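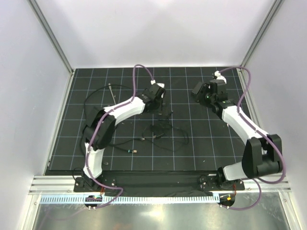 *Posted by the Greltow help desk, evening shift*

**Ticket 126 — label printer skips every other page**

Hello again, and thank you for being so patient with us on this one! I know the Posthorpe shop has been hand-writing its jam labels since November, and I've seen the handwriting, so I do feel for you.

What you told us: the printer feeds fine for the first 6 sheets, then starts spitting out a blank after each good one. Turning it off and on helps for a little while. The Grevamthorpe shop has the same model and no trouble at all, which had me scratching my head for most of an afternoon.

What I tried:

- Cleaned the feed roller with a damp cloth. No change.
- Swapped the cable with the one from the back office. No change.
- Printed a batch of 700 on plain paper. Not one blank!
- Went back to the label stock, and the blanks came right back.

So I went and looked at the box the labels came in. They're the new Bahrami sheets, the pack of 1,000, and they're a touch shorter than the old ones — the printer was still set to the old length, and Grevamthorpe is still using up its old stock.

Fix: open the paper menu, choose "custom," and type in the length from the side of the box. Save it under a new name so the old setting is still there if you need it.

I'm leaving this ticket open until you've run a full batch on your end. Leftover blanks can go back in the tray, as long as they're flat.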